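Getting More Beans, Lentils and Whole Grains Through an Ordinary Kitchen

I spend a good part of my working week talking to people about fibre, and I have come to think that most of the trouble starts in the cupboard. People know perfectly well that a bowl of lentils would do them good. They've read it, their doctor has mentioned it, their daughter has sent them a link about it. And then it gets to half past six, everyone is hungry, the lentils are at the back behind the cake tins, and out comes the white toast again. I've done it myself more times than I'd like to put in writing!

So this page is less about nutrition and more about housekeeping. These are the habits I pass on to clients at the Illthorpe clinic, most of them learnt by getting things wrong in my own kitchen first.

Start with the jars

Take everything dried out of its packet and put it in something see-through. Any old jars will do, as long as the lids fit properly (I soak the labels off in hot water with a spoonful of bicarbonate, and rub the sticky bit with cooking oil). Brown lentils, red lentils, chickpeas, pearl barley, oats, brown rice, whatever you have. Cut the cooking instructions off the packet and drop them inside, facing outwards, with the best-before date if you can manage it. You'll thank yourself in May when you find the last of the butter beans and can't remember when they came home with you.

Then put those jars at eye level. The biscuits can go up where the pulses used to live. I had one client who changed nothing else for a fortnight and was eating barley soup by the end of it, simply from looking at the barley every time she made a cup of tea.

Old beans are worth a word. Dried beans keep for a very long time but they do get stubborn, and a bean that has been in the cupboard for years may never soften however long you boil it. If you've a jar of doubtful age, keep it for blind-baking pastry and start again with a small bag.

Soaking, without making a performance of it

I used to soak beans in the evening, after supper, which meant I forgot nearly every time. Now I do it in the morning while the kettle boils. Big bowl, beans, enough cold water to cover them by a good hand's depth (they drink more than you expect), and a plate on top. In warm weather the bowl goes in the fridge. They're ready to cook that night, or the next morning if the day gets away from you.

Pour the soaking water away and rinse them well before cooking. Many people who tell me beans disagree with them find that this helps, along with starting small. Please do start small! Two tablespoons a day for the first week is plenty if you're not used to them, and do drink a bit more water as you go. The people who come unstuck are the ones who read something inspiring and have a whole tin of chickpeas for lunch.
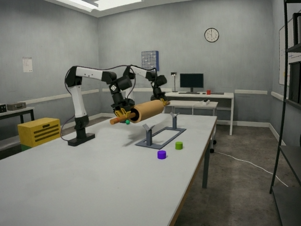 Red kidney beans need more care than the others. After soaking they must be boiled hard, a proper rolling boil, for at least ten minutes before you turn them down, and they should never go raw into a slow cooker. Tinned ones are already cooked and can go straight in the pot. If you are nervous about this, buy tinned and don't give it another thought.

As for salt, my mother swore that it made beans tough and would not hear otherwise. I've salted the soaking water for years now and they come out creamy and well seasoned, so I'm afraid I have gone against her. What does slow them down is anything sour. Keep tomatoes, lemon and vinegar out of the pan until the beans are as soft as you want them.

Cook the lot and freeze it flat

If you're going to have a pan on the hob for an hour, fill it. I cook a whole bag at a time, drain them but keep a jug of the liquid, let them cool on a wide tray so that they don't sit about warm, and then freeze them in bags laid flat. Flat bags stack like books, they thaw quickly, and you can snap a piece off the corner when you only want a handful for a salad. Write on the bag before you fill it, when it's dry and the pen still works. Frozen cooked chickpeas and frozen cooked haricots look different enough, but black beans and kidney beans under a layer of frost have caught me out.

Barley and brown rice freeze just as well. With rice, be strict: cool it quickly, get it into the freezer within the hour, and heat it until it's steaming all through when you come to eat it.

The liquid, by the way, is lovely stuff. It thickens a soup beautifully and will loosen a hummus that has gone stiff. I used to pour it down the sink, which pains me to think about.

Slipping it into what you already make

My firmest advice is not to take up new recipes. A new recipe is a lot to ask of anybody on an ordinary evening. Take the things you cook already and alter them a little. Half the mince in a cottage pie can be brown lentils, and with a good dark gravy and a spoonful of tomato purée I've yet to have one sent back. Red lentils vanish entirely into a pasta sauce or a curry, a small handful at the start with an extra splash of water. White beans mashed into potato make it silky. Oats do for a crumble topping, for bulking out burgers, and for a quick coating on fish if you whizz them first.

With bread, I'd go half and half for a while. If you bake, swap a quarter of the white flour for wholemeal, add a little more water and let the dough stand for twenty minutes before you knead it, as wholemeal takes its time to drink. If you buy your bread, keep one sort in the freezer and one in the bin and let people choose. The brown goes down a good deal faster when it has been toasted.

Looking after the pans

Bean pans boil over, it's in their nature. A wooden spoon across the top helps a bit, a teaspoon of oil in the water helps more, and a bigger pan helps most of all. If the starch has already dried on to the hob, lay a wet cloth over it, go and do something else, and it will wipe away when you get back. A burnt-on pan bottom wants hot water and a good shake of bicarbonate left overnight. I wouldn't take a scourer to it first thing, especially if it's non-stick.

Porridge pans should be filled with cold water, as hot water seems to set the oats like glue. That one took me far too many breakfasts to learn.

A note on special equipment

I'm often asked whether a pressure cooker is worth the money. If you eat beans twice a week or more, I think so, as it turns an hour and a half of chickpeas into something you can manage after work. Follow the booklet that comes with yours for the timings and don't fill it more than halfway, because beans foam and swell. If you only fancy them now and then, put the money towards decent tins and a good bottle of olive oil.

And if you have a bowel condition, or have had surgery, or have been told to keep your fibre low for any reason, have a chat with your dietitian or doctor before you change things. Some of my clients do far better on peeled, puréed pulses in very small amounts, and one or two do better with none for a while.

Next month I'll be writing up my notes on seeds, including how to stop ground linseed going bitter and what to do with the bag of chia that everyone seems to have bought and hardly opened.

Last updated November 2, 2025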